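Gittins sets out staged purchasing plan for hand-held grippers and robotic dispensing cells

JOSTAVLEY - Gittins, the dry goods packer, has released the equipment plan for its small-batch dispensing line. The plan covers the purchase of hand-held gripper tools, recording equipment and, in a later stage, fixed robotic cells. It replaces a single-purchase proposal that was withdrawn in July.

Under the staged approach, capital for robotic arms will be released only after handling data has been collected with hand-held tools and reviewed against the line's own products. The first stage covers scooping, levelling and tipping of dried pulses, including mixed lots in which large and small beans are handled together.

"The earlier proposal priced the arms in detail and the end tooling as a single line," said Liliana Fabbri, capital planning manager at Gittins. "End tooling is where most of our uncertainty sits. We have moved it to the front of the budget and given it its own approval."

The gripper specified for the first stage is a two-finger design with flat pads, operated by hand. The same finger geometry is to be fitted to the robotic cells, so that recordings made by operators can be used without conversion. Scoops and trays must be held by a plain, straight handle, with no adapter or quick-change fitting.
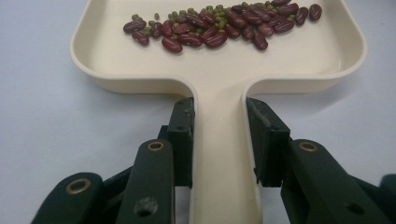 Mixed lots were selected as the reference task for a costing reason. A cell that can portion kidney beans alone can be bought at a lower specification than one that must also pick up mung beans without leaving them behind in the scoop or on the bench. Quoting against the harder task gives the purchasing team one price basis for both.

The plan calls for 4,000 recorded handling sequences before the first review. Each sequence runs from the scoop being gripped to the scoop being set down. Sequences in which product is spilled are retained and labelled, and will count toward the total.

Undov will supply the gripper tools and spare finger pads. The supply agreement has a term of 90 days, with an option to extend on the same unit pricing. Finger pads are treated as a consumable and charged to the operating budget. Linkages and bushings are treated as capital items and will be held in stock at the Trornport site.

"Pad wear was left out of the original cost model altogether," said Wen-hsiung Lui, process engineer. "We now inspect the pads every 300 cycles and log the condition of the top edge and the contact face. The replacement rate feeds straight into the cost per cell."

Stage two provides for one robotic cell at Trornport, leased with a purchase option. Stage three, which remains unfunded, would extend the equipment to Jostavley. Floor loading, power supply and guarding at both sites have been surveyed, and the survey costs are already carried in the current budget.

Suppliers wishing to quote for stage two should note that payment is tied to site acceptance, with 70 per cent of the contract value held until the cell has completed the reference task on Gittins product. Simulated results and results obtained with substitute materials will not be accepted. Quotations should list end tooling, software licences, training labour and annual service as separate items.

Specification documents, including scoop and handle drawings, are available on request from Nerys Yorath, purchasing office, Gittins, Trornport. Technical questions should be directed to Wen-hsiung Lui through the same office.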